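Subject: Re: [pungate-housing] Storage lockers and moving-day rules
From: Arnel Pangilinan
Date: Apr 8, 2018

Hi all, replies to Colette's message are under each part. Small things in baskets and boxes can stay in your unit, it's only the basement that has to be cleared. 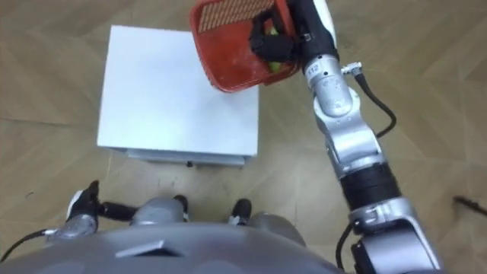

1. LOCKERS

Colette Hervieu wrote:
> Are we losing the lockers for good, or only while the
> floor is sealed? Ours is full to the roof and I'd need
> to rent a van if it all has to go off site.

Only while the floor is sealed. The contractor is Rissanen and they have asked for 3 clear days in June. Lockers on the laneway side go first, then the ones by the boiler room. You don't need a van. The bike room will be open for anything on wheels, and Remo Riedl has offered half of his garage for furniture. Write to him directly, not to the list.

Paint, solvent and propane cylinders can't go in either place. Take them to the depot.

2. ELEVATOR

> Can the elevator be booked for a half day? Last time we
> paid for the whole day and used two hours of it.

Yes, in blocks of 4 hours. The deposit is still $100, by cheque, made out to the co-op. Analyn Yap has the key and the pads for the walls. Please hang the pads before you start. The scratch on the left-hand panel has been quoted for repair and we'd like it to be the last one.

3. THE GIVE-AWAY SHELF

> Who decides when something on the shelf is garbage?

At present it gets cleared when Mawar Tuhumury has a free evening, and that isn't fair to her. I suggest we put a date on each item with masking tape and anything older than 2 weeks goes out. If you object, say so before the next general meeting and I'll add it to the agenda.

The colour-coded locker map is still pinned up by the mailboxes. Unit 4 is marked wrong on it, the locker is the one beside the drain.

Arnel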